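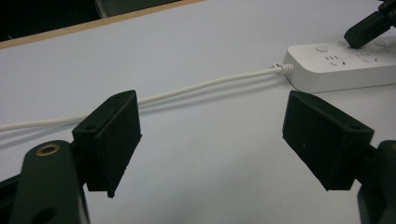
## 3. Setting up your first coverage count

Okay, so you've got Brokus installed and you can log in. Now for the part I like best, which is asking it how often a TV news show or a paper has mentioned something. I wrote this section after watching Cherry Mae Tolentino try to count every evening-news mention of a water bill by hand (she got to July and gave up), so it's aimed at people who do media monitoring and don't want to become programmers.

You'll need your Gonelex transcript login. The free one works, but it only goes back a year.

1. Open **Projects** and click **New count**. Give it a name you'll recognize later. I use the topic and the outlet type, like "water bill, local TV."

2. Under **Sources**, tick the outlets you want. Start with 5 or fewer! I ticked everything my first time and the results were a mess to check.

3. Set your date range. Both dates are included, so a count that ends on the 30th picks up the late broadcast on the 30th too.

4. Type your search terms, one per line. Put the official name of the bill on the first line and the nicknames under it. Anchors hardly ever use the official name.

 > **Note:** Brokus ignores capital letters but it does care about periods. If your bill goes by its initials, enter it both ways, with the periods and without.

5. Choose what a "hit" is. **Segment** counts a story once, however many times the name comes up in it. **Mention** counts every single one. Pick Segment if you're going to compare one network with another.

6. Click **Preview**. You'll get the first page of hits with the sentence around each one. Read them, all of them, before you go on.

7. Happy with it? Click **Run**. A year of one channel takes a few minutes on my old laptop, and you can close the window while it works.

> **Caution:** A single run stops at 4000 hits and doesn't warn you. If your total is exactly 4000, split the date range in two and run each half.

### Weeding out the junk

My test run on the water bill came back with 2177 mentions, and some 246 of them were for a company called Xolalpa that happened to have the same initials. Grr. To get rid of hits like that, open **Exclude**, type the word that gives them away, and run the count again. Your old results stay under **History**, so you can't lose anything by trying.

Repeats are the other headache. Morning shows love to rerun last night's story, and Jacinto Zavala talked me into leaving **Merge reruns** on for anything we publish. I still turn it off when I want to know how much airtime a story got.

### Saving your count

1. Click **Export** and pick **Spreadsheet**.
2. Tick **Include search terms**. Anyone who questions your numbers will ask for these first.
3. Save the file to your Prularico folder if your team shares one. Otherwise anywhere is fine.

The menu names match the April 2019 version. If yours says **Collect** where I've written **Run**, you're on the older one, and the steps are the same.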